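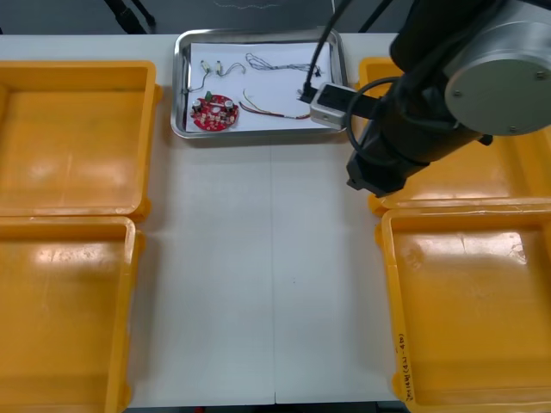 Yellow bins and steel tray at the white table

**Rink safety check, Liltside - July**

- Dasher boards: 2 loose fixings at the away bench. Tighten before junior ice.
- Goal pegs: seated. Spare set missing - N. Szabó to order.
- First aid box: complete.

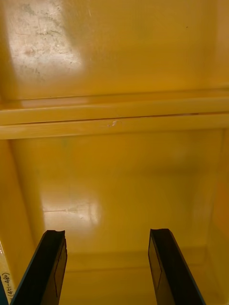 Yellow interior, close view

- Exit lights: 45 minutes on battery, pass.

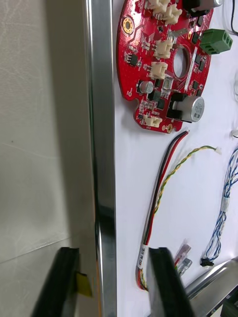 Can juniors skate before the fixings are done?
Only at the home end, with the away bench gate locked.

Checked: Csenge Oláh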